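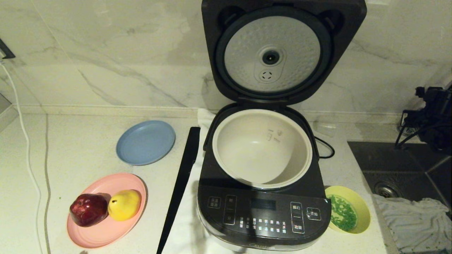 *Rice cooker with the lid up, on a marble-patterned worktop.*

**Is Skorkden really "well connected"?**

The new brochure for the Nekham end of town says we are "within easy reach" of three cities. I would like to know whose reach they measured. The nearest of them is 70 miles off, and the motorway junction it boasts about is on the far side of the Vrettos crossing, where the queue at 8 in the morning goes back past the garden centre.

It also calls us a thriving market town. The market had six stalls in June, and two of those sold phone covers.

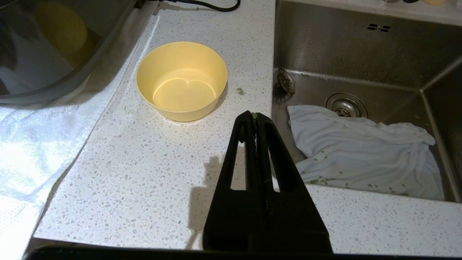 Then there are the homes. Sania, the developer, first spoke of 106 houses. The brochure now says 162, on the same field, with the same single road out. Polyxeni Kourkoulas asked at the parish meeting whether the surgery had been told. She was promised a written reply and is still waiting for it.

I've nothing against new neighbours. I would just like to see a bus timetable before I believe in "excellent transport links", as the last bus back from the station still leaves at 5.40 pm. Copies of the brochure are at the library desk, and comments go to the planning office by the end of the month.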